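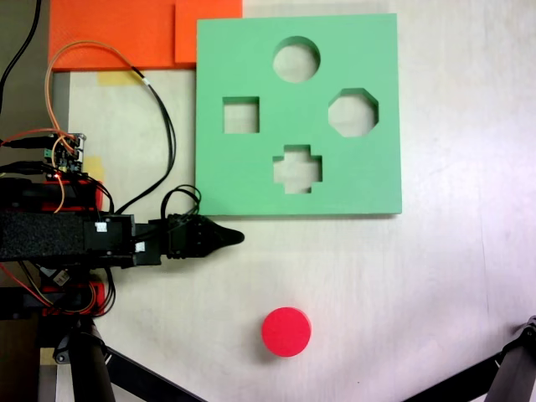
A shape sorter is a toy or training board with holes cut in various outlines, together with pieces made to fit them. It is among the few puzzles whose solution is visible from the start, a fact that has done little to shorten the time people spend on it.

Design

The oldest form is a box with holes in its lid. Flat boards came later and are usually cut from wood or foam. Common openings are the circle, square, triangle and cross, with the octagon included by makers who feel the circle has had things too easy. Foam boards are light, quiet when dropped, and prone to tooth marks.

The cylinder is generally considered the beginner's piece. Its round face looks the same however it is turned, so it only has to be brought over the circular hole and kept level. A plus-shaped piece must also be turned until its arms line up, and is often hit with the palm instead. 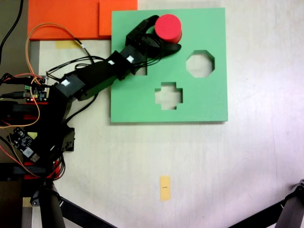
Fit depends on clearance, the gap between piece and hole. The Pendari board, sold by Brimico, allowed 2 millimeters and was praised by parents. The rival Verhoeven set allowed rather less and was returned by them.

Use

Danjuma Oyewole's handbook Alasano, which runs to 298 pages and devotes 33 of them to the square, divides players into those who look first and those who push first. Oyewole reports that adults given an unfamiliar board made up to two wrong attempts before blaming the manufacturer.

Storage

Pieces are meant to be kept with the board. The circle is usually the first to go missing, as it rolls.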